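My building society has closed its Gamard branch and sent me a letter to say how much I'll enjoy it. Two pages, second class. There's a paragraph about "freedom", by which they mean an app.

I was never a great user of the branch. I went in perhaps once a month, mostly to stand behind Obsa Wako from the bike shop while he paid in coins. But I object to being told that my habits have changed by the people who have just changed them. They cut the hours in May, shut at lunch (when anyone with a job might come in), and then noticed with great sadness that fewer of us were coming.

The letter says 75 customers used the counter regularly. It doesn't say what regularly means, or whether a person who can't get in at lunchtime is counted as someone who didn't want to. My neighbour Ebise Mekonnen was told she could use the branch at Prurnen instead. Prurnen is two buses away, and the second one is more of a rumour. She is 81 and wished to take out £400 of her own money to pay a roofer who doesn't hold with cards. The app asked her to blink at it. She blinked. It asked again.

I rang up on her behalf and was told they couldn't speak to me, and then she rang and was told that her call was important, for thirty-five minutes.

I know the arguments. Counters cost money, buildings need heating, and most people are perfectly happy poking at a phone on the sofa. I'm one of them, on a good day. What I can't swallow is the tone. If you're taking something away, say so, and spare me the picture of a laughing couple with a salad.
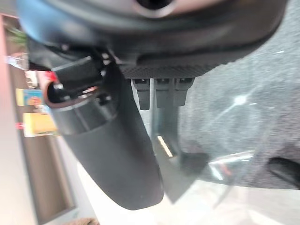

The counter was slow, I'll grant that. Siu-fong Fung, who ran it for years, would stop mid-transaction to ask after your mother, and the queue would listen to the answer. But she knew Ebise by sight, and no blinking was called for. What we're offered now is an app, and I'm sure it's all very well made. It has never asked after my mother.

The branch is to be a coffee shop. We have four already.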